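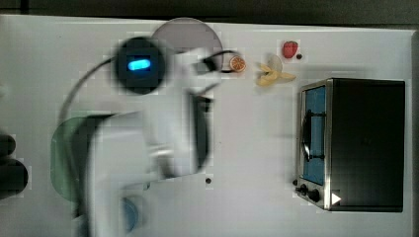
Unit 5. Clearing and sorting a shared table

A table that several people use for food will collect three kinds of things over a morning: food, the dishes the food came in, and items that were put down and forgotten. This unit deals with telling them apart and deciding where each one goes. Food is handled first. On the white table used for this unit, the small food items lie in a row in the upper middle, while a green plate is over on the left and a large grey disc lies flat near the top. A row like that is easy to check because every item can be looked at without moving the one next to it. Piles take longer, and bruised fruit at the bottom of a pile tends to be missed.

Read these notes before the practical session. Bring the printed inventory sheet and a pencil. Pens are fine for the log, but the inventory sheet gets corrected a lot.

Terms used in this unit

Station: one table and whatever is on it when you arrive.
Home: the shelf, drawer or bin where an item is kept between uses.
Vessel: anything that holds something else. Cups, bowls, colanders and trays all count. A plate counts as a vessel if it has a rim.
Stray: an item with no home on the station plan. A stray is logged before it is moved.
Holding: an item found inside or on top of a vessel. The vessel and the holding get separate lines on the sheet.

The Nandton course used to treat plates and vessels as separate groups. Older handouts still show it that way. Use the definitions above for the log.

Order of work

1. Look at the whole station before touching anything. Allow one minute. Write down the main vessels by type and color.

2. Check the food. Whole fruit with a sound skin can stay out. Cut fruit goes into a covered container and then into the refrigerator, with a label giving the time it was cut. If you don't know when it was cut, discard it and write "time unknown" in the last column.

3. Check flat items for anything underneath. Lids, discs and plates are the usual ones. Pick them up by the edge, straight up, so that crumbs stay where they are and can be wiped in one pass.

4. Go through the holdings. Take each one out of its vessel, enter it, and send it to its own home. The most common mistake in the log is to write down the vessel and leave out what is in it. A colander with a bottle of ketchup lying in it is two lines: "colander, green, oval" and "squeeze bottle, ketchup, red." The colander goes to the sink side. The bottle is wiped, the cap is checked, and it goes back to condiments. Cups on the same table are entered one at a time, by color, with a note on whether there is a handle. Write "pale green, handle" and "light blue" if the blue one's handle is out of view from where you stand, and fill in the rest when you pick it up.

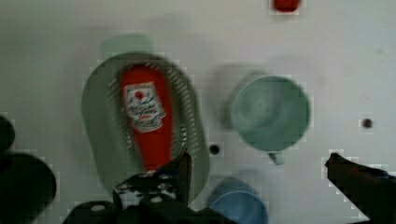 5. Wipe the table. Start at the far side and work toward yourself, with overlapping strokes. White tops show grey smudges that other colors hide, so a second wipe with a clean cloth is normal. Holes in a table top need a dry corner of cloth afterward, as liquid sits in them.

Where things go

The shelving in the practice kitchen is the Wilter system, and the numbers on the sheet match the numbers on the uprights.

Shelf 725: cups, with or without handles. Do not stack cups with handles more than two high.
Shelf 909: colanders, strainers, large bowls. Colanders go rim down, and only when dry.
Drawer 7: lids and flat covers.
Condiment rack: squeeze bottles, standing on the cap if the cap is flat, otherwise on the base.

The Gravex bins under the counter are for waste only. They look like the storage tubs on the other wall and every term something clean ends up in one – check the lid color before you drop anything in.

Notes on color names

Describe the color in ordinary words. "Pale green" is enough. If two items on one station are both green, add a second word about shape or use, for example "green plate" and "green colander." Do not use a maker's color name unless it is printed on the item. Sets bought at different times often carry different names for what looks like the same green, and the log becomes hard to search.

If the light is poor and you can't decide between blue and green, put both with a slash. It will be corrected at put-away.

Before the next session

Set up a station at home with whatever you have, using a table you can walk around. Include at least one holding and at least one stray. Complete the inventory sheet, then clear the table and time yourself. Most people take around 7 minutes the first time. Hand in the sheet and the time, on one page.

Reading: Þrastardóttir, Household Order, the chapter on tables and counters. The section on drawers can be left until November, when we start Unit 6.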